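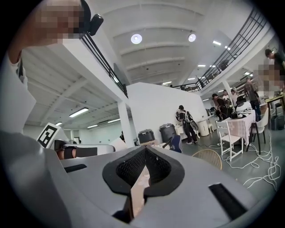

What is a mezzanine good for in a big open workspace?

Extra floor area, first of all! You get a second level under the same roof, and people upstairs can still see and talk to people below. At Driltow we love ours for quiet desk work - the noisy jobs stay down on the main floor.

How much headroom do I need?

Our rule is 8 feet clear under the deck and the same above it. Add the thickness of the floor itself and you'll want a hall that's nearly 18 feet high.

Can I leave the beams showing underneath?

Sure, and I hope you do. Painted white, they bounce the light around beautifully. Ask your local building office about fire protection first, as some buildings need a lining.

Which lights work best below the upper floor?

Tubes! They sit close to the ceiling and spread light evenly over benches. Put them on their own switch.

Does the railing have to be straight?

Not at all. Curved ones take longer (allow 3 extra weeks) but they're so nice to walk along.

Who do I ask about a visit?

Nathalie Fehr shows groups of up to 15 through the hall each November. Wear flat shoes, the stairs are steep.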